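Hedlund Shoe Riser, black, sold in pairs

Home > Hallway and wardrobe > Shoe storage > Risers

In stock. Usually packed the same day if you order before 16:00.

I put off listing these for most of a year. Shoe risers are one of those products that promise you twice the space, and I've had enough of them back from customers to know how that tends to go. Solveig Dahlgren, who does our buying, kept putting the Hedlund pair back on the list, so in May we ordered a small batch and used them ourselves before deciding. They are now in the shop. What follows is what I think of them, including the parts I'd rather the maker had done differently.

What you get

Two black rectangular risers, each with a flat top and short bent legs. No screws, no tools, no instructions, and no need for any. They come nested in a plain box with a sheet of paper between them.

What the maker says

Hedlund's leaflet says the pair will "double your shelf". It won't. You get a second level over a small patch of shelf, and the gap underneath is low. Flat sandals and slippers go under. A trainer with a thick sole does not, and neither does anything with a heel. If your shelves are already close together you may find there is no longer room for the shoe on top either, so measure first. We have had two pairs back already for that reason and I refunded both, but you pay the return postage.

The leaflet also says each riser was tested through 2000 loadings. By whom, and with what, it doesn't say. I asked and got the same leaflet back. Make of that what you like.

What I'd say for them

They stand flat, which the Fuken ones we used to sell did not. The Fuken legs were splayed by hand as far as I could tell, and one in every few boxes rocked. I checked 16 of the Hedlund risers on the counter with the door shut and found none that rocked.

The flat top is the other good point. Wire racks leave lines in a soft sole and let grit drop on whatever is below. With a solid top the grit stays where it is and you wipe it off. You will be wiping it off fairly often, mind - black shows dust, and pale dust most of all.

Pushed side by side they make one longer shelf, near enough. There is nothing to clip them together, so a child pulling a boot out will pull them apart again.
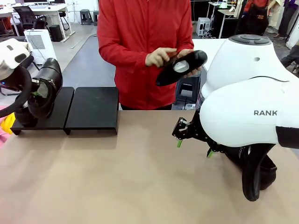 Tormod Isaksson in our Sunday team thinks they're better for showing shoes than for storing them, and I've come round to his view. If you sell second-hand pairs, or photograph them for a listing, a low black stand lifts a shoe off the table without drawing the eye. Black shoes on a black stand are harder work, so use a lighter backdrop or turn the shoe to show the lining.

Against the Poltach

The Poltach riser costs less and comes in white. It is also the one I would buy for inside a cupboard, where looks don't matter much. For an open hallway shelf I'd pay the extra for the Hedlund, but only just.

Care

Damp cloth, then a dry one. Don't use scouring pads. Let muddy boots dry on a mat before you put them up.

Delivery and returns

Sold in pairs only - please don't ask us to split a box. Shops wanting 4 pairs or more should write to Iason Deligiannis for trade prices. Unused risers can come back in their own box with the paper sheet between them, as they scratch each other without it.

Also in this section: Poltach riser, white. Emard boot tray. Emard long-handled shoehorn.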